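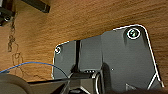
Gripper open over the lower part of the plate, blue cable to the left.

Home | Projects | How-to | Competition | Contact

Picking up a flat plate with the wrist camera

4 Dec 2025
By the Hotcombe Robotics Club

These are the steps we use to teach the arm to pick up a flat metal plate from a tabletop. It is one of the tasks for the Vasconcelos student competition in March, and it is harder than the blocks and cups most new members start on. A flat plate gives the fingers very little to close on, and metal reflects the room lights back into the camera.

You should already have done the block exercise. If you haven't, go back to the How-to page and start there. Allow a full afternoon for your first try.

What you need

The arm with the gripper and wrist camera fitted
A laptop with Gonen installed (Gonen is our control and recording program)
The practice plate
A soft pencil or masking tape
A lint-free cloth
A second person to stand at the stop button

Step 1. Check the arm

With the power off, move each joint by hand through its range. Anything that grinds or catches goes on the fault sheet and you stop there. Look at the finger screws and snug them up if they have worked loose. Don't overtighten them. The threads are small and we have already stripped one set.

Follow the camera cable along its whole length. It needs enough slack to let the wrist turn fully both ways, but it must not be able to get between the fingers. If it can, move the nearest clip and turn the wrist by hand again.

Step 2. Set up the table

Wipe the plate and the tabletop. Crumbs under one corner will tip the plate enough to spoil a pick.

Place the plate well inside the arm's reach and trace two of its corners in pencil, or put tape beside them. You will be putting it back in the same place many times. Leave clear wood on every side for the first session.

Turn off the lamp directly over the bench if it shines into the lens. The ceiling lights alone are fine. Pull the blind down on bright afternoons, and leave it down until you finish. Recordings made half with the blind up and half with it down caused us a lot of trouble last term.

Step 3. Start the camera

Open Gonen, choose Tindia as the arm profile and press Connect. Wait for the camera view to come up before you touch the controller. Tindia is the name we gave this arm, and its joint limits are saved under it. The other profile will load without an error, but the limits will be wrong.

Bring the wrist over the plate and look at the view. You want all of these:

The tips of both fingers visible near the bottom
At least one full edge of the plate visible
No large white glare patch on the metal

If the plate washes out to white, lower the exposure. We use 40 on the slider. Write the number down and use it for every recording in the set.

Step 4. Make a dry run

Set the speed limit to 60 per cent. Move the gripper over the plate with the fingers open and stop well above the surface. Practise lining up from several starting positions without closing. Most people overshoot to begin with, as the camera is mounted at the wrist and the view slides as the wrist tilts.

Keep your eyes on the laptop and let your partner watch the arm. It feels odd at first. The trained model will only have the camera view to go on, so a pick that you can only do by looking at the bench is no use as a recording.

Step 5. Choose where to grip

Pick an edge where the fingers can come in from either side with no step or groove between them. Avoid rounded corners. The plate swings when it is held there and usually drops.

Whichever edge you pick, use the same one for the whole set. You can record a different edge later and save it under another name.

Step 6. Record a pick

1. Return the arm to its start position.
2. Press Record and wait for the beep.
3. Move over the chosen edge with the fingers open.
4. Lower slowly until the tips are just clear of the wood.
5. Close the fingers. Wait one second.
6. Lift a hand's width and hold still.
7. Lower, open, and back away.
8. Press Stop, then mark the run Good or Bad.

Mark it Bad if the plate slipped, if you bumped the table, or if you went back for a second try. Don't delete bad runs. We sort them out at the end of the session and some of them are worth keeping.

If the tips touch the table hard, the arm will lock. Press the stop button, raise the wrist by hand, and reconnect. Check the plate is still on its marks before you carry on.

Step 7. Vary the setup

After the first set, start moving things a little. Turn the plate slightly, slide it left or right, or begin with the wrist at another angle. Change one thing per set and put it in the notes field. "Plate turned left" is enough.

Our full set for this task has 1,751 runs, of which 739 were recorded with the plate off its marks. You don't need nearly that many to see the model begin to work, but the ones with the plate moved made the biggest difference in our tests.

Step 8. Shut down

Park the arm, close Gonen, then switch off the power, in that order. Copy the session folder to the club drive and check that the video files open. Put the plate away flat in the drawer.

Common problems

Camera view is frozen: unplug the camera at the laptop end, wait, and plug it back in. Reconnect.

Fingers close on nothing: you are too high. Lower the wrist in small taps of the controller.

Plate slides away: one finger is reaching it well before the other. Line up the centre of the gripper with the edge and try again.

View is blurry: clean the lens with the cloth. Fingerprints are the usual cause.

Next page: putting the plate down on a target.

Contact the club | © Hotcombe Robotics Club | Back to top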